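乾燥肌と手荒れの話を何回かに分けて書く。美容の人ではなくて、工場の品質管理で一日に何度も手を洗う側の人間の記録。長くなると思うので、興味のあるところだけどうぞ。

まず前提。手の甲と指の股が毎年荒れる。暖房の季節がいちばんひどいと思っていたけれど、去年記録をつけたら、夏もけっこう荒れていた。冷房と手洗いの組み合わせがよくないらしい。皮膚科には年に何度か行っている。

記録といっても大したものではなく、スマホのメモに「赤い」「しみる」「割れた」「何もない」のどれかを書くだけ。寝る前に書く。書き忘れた日は空欄のまま。あとから思い出して埋めると、だいたい悪いほうに書いてしまうのでやめた。

使っているハンドクリームは今のところ2種類。職場用がEteckのチューブ、家用がLe Rouxの瓶。Eteckは無香料でさらっとしている。Le Rouxは重い。どちらが優れているという話ではなくて、置き場所で決めている。

職場用に求めることは、塗ってすぐ紙に触れること。検査表が手書きなので、べたつくと紙に指の跡が残る。Eteckは塗ってから手を数回こすり合わせれば、もう書ける。そのかわり夕方にはもう何も残っていない感じがする。

家用のLe Rouxは、寝る前に塗って綿の手袋をはめる。手袋は最初いやだった。暑いし、スマホが触れない。でもスマホが触れないのは結果的によかったかもしれない。寝つきは少し早くなった。

手袋は縫い目が指先に当たらないものがいい。安いのをまとめて買ったら、人差し指の先に縫い目の山があって、ちょうど割れているところに当たる。裏返してはめたら解決した。見た目はひどい。

瓶タイプの難点は、指を突っ込むので衛生的にどうなのかという点。自分は小さいスパチュラを使っている。前に買った別のクリームに付いてきたもの。洗って使い回している。なくすと地味に困るので、瓶のふたの上に輪ゴムで留めてある。

塗る量の話。長いあいだ少なすぎた。皮膚科で「人差し指の先から第一関節までの長さを出して、両手分」と言われて、やってみたら今までの倍以上だった。最初はぬるぬるして驚く。でも数日続けると、しみる日が減った。

量を増やすと当然なくなるのも早い。Le Rouxの瓶は前回2,532円だった。前は一瓶でかなり持ったのに、今は買い足しの間隔がだいぶ短い。自分の場合、ここをけちると手が割れて、絆創膏を買うことになる。

絆創膏は関節用の切り込みが入ったものを使っている。普通の四角いのは仕事中に必ず端からめくれる。めくれた絆創膏は品質管理の現場ではまずいので、上から指サックをする。蒸れる。蒸れるとまた荒れる。この循環に入ると長い。 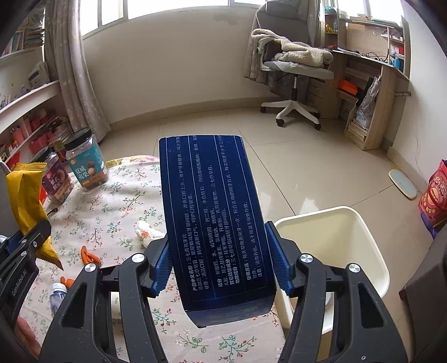
手洗いのほうも見直した。職場の石けんは選べないので、変えたのは温度とすすぎ方。お湯をやめて、ぬるいと感じるくらいにした。冬はつらいけれど、熱いお湯で洗った日はメモに「しみる」が多かった。

すすぎは手首まで。泡が残りやすいのは指の股と手首の内側で、自分が荒れるのもだいたいそこ。前は手のひらだけ流して終わりにしていた。言われてみれば当たり前の話だが、気づくのにずいぶんかかった。

拭き方。ペーパータオルでこするのをやめて、押さえるだけにした。指の間は一本ずつ押さえる。時間はかかる。急いでいるときはできていない。できた日とできなかった日の差は、メモを見ても正直よくわからない。

食器洗いは手袋をしている。ゴム手袋の下に薄い綿手袋を重ねる。ゴムが直接当たると手首が赤くなるため。綿のほうは使うたびに洗濯に出す。枚数がいるので、寝るとき用とは別に買った。混ざらないように、こちらは手首の折り返しに赤い糸を縫いつけてある。

洗濯の洗剤も一度疑った。職場の白衣は業者のクリーニングなので、疑うなら家のタオルのほう。無香料の洗剤にして、すすぎを一回増やした。手荒れは変わらなかったが、首のかゆみが減った。目的と違うところに効いたので、そのまま続けている。

途中でJindovの尿素入りも試した。かかとには合った。手には合わなかった。割れているところに塗ると、かなりしみる。説明書きに傷のある部分は避けるようにとあるので、読まなかった自分が悪い。今はかかと専用で、玄関に置いてある。

玄関に置いているのは、風呂上がりだと廊下で滑るから。帰ってきて靴下を脱いで、足を拭いて、塗って、新しい靴下をはく。順番としては変だけれど、この置き場所にしてから塗り忘れがほとんどない。

同じ部署のBülent Değirmenciさんは、手荒れが自分よりひどい時期があった人で、いろいろ教えてもらった。彼はBratudumの軟膏タイプを休憩のたびに薄く塗っている。借りて試したら、自分には匂いがだめだった。薬草っぽい匂い。彼は気にならないそうだ。

Bülentさんに教わってよかったのは、クリームを手の甲に出すこと。手のひらに出すと、手のひらばかりに付く。甲に出して、甲どうしをこすり合わせて、残りを指に回す。手のひらは最後に少しだけ。検査表も汚れにくい。

爪のまわりは別に塗る。甲から回した分だけでは足りない。ささくれができたら引っぱらずに、根元で切る。切ったらその上にクリームをのせておく。爪切りの小さいやつを職場の引き出しに入れておくと、引っぱる前に手が伸びる。

7月6日、土曜日に皮膚科に行ってきた。土曜の午前は混むので本を持って行ったが、半分も読まないうちに呼ばれた。診てもらって、今の塗り方で続けていいとのこと。炎症があるところだけ処方の薬を使って、治まったら保湿に戻す。

薬と保湿剤を塗る順番も聞いた。自分の場合は保湿剤を広く塗ってから、赤いところに薬をのせるように言われた。これは薬や症状によって違うそうなので、処方されている人は自分の先生か薬局で聞いてほしい。

それから、赤みが引いたあともすぐにやめないこと。これも前にやっていた失敗で、見た目がきれいになった翌日に薬も保湿も休んで、またすぐ戻っていた。メモをさかのぼると「何もない」が4日続いたあとに「赤い」が来るところが何か所かあった。

質問をもらったのでいくつか返事。まず「無香料と無添加は同じですか」。違う。無香料は香料を入れていないという意味で、原料の匂いがすることはある。無添加は何を入れていないのかを見ないと意味がわからない。自分は成分表示の欄を見るようにしている。

「塗ってもすぐ乾くのはクリームが悪いのですか」。わからない。自分は量と回数が足りていなかった。手を洗うたびに落ちるので、洗ったら塗る。これを職場でやるために、チューブは白衣のポケットに入る大きさのものを選んでいる。

「家族と共用できますか」。うちは分けている。瓶は特に。チューブなら共用でもいいと思うけれど、なくなったときに誰も買ってこない問題が起きたので、それぞれ自分のを持つことにした。

「日焼け止めは手にも塗りますか」。通勤で自転車に乗るので塗る。ただ職場に着いたらすぐ手を洗うので、朝の分は着くまでの短い時間のためだけ。帰りはもう一度塗る。割れている日は塗らずに、薄手の長い手袋にしている。

「男でも手袋して寝ますか」。寝ます。

保管場所について。夏の車の中に置きっぱなしにしたEteckは、中身が分離して水のようなものが先に出てきた。もったいないと思ったが捨てた。冬は逆に、洗面所に置いたLe Rouxが硬くなってスパチュラが刺さらない。今は寝室の棚に置いている。

開けた日は容器の底に油性ペンで書いている。いつ開けたかは本当に覚えていられない。引き出しの奥から日付のないチューブが出てきたときは、もう使わないことにした。

これからやること。11月になると空気が乾いてくるので、その前に綿手袋を買い足す。加湿器のフィルターも見ておく。去年は荒れてから慌てて出して、掃除に一日つぶれた。

メモは続ける。書く項目をひとつ増やして、洗い物を素手でした日に丸をつけることにした。疲れていると手袋をはめるのが面倒で、コップひとつくらいならと素手で洗ってしまう。それがどのくらいあるのか見てみたい。

症状がひどい人、水ぶくれや汁が出ている人は、こういう投稿を読むより先に皮膚科へ行ってください。自分も最初の年は市販のものだけでがんばって、結局いちばん長引いた。

次はかかとのことを書く。Jindovの使い方と、靴下を変えた話。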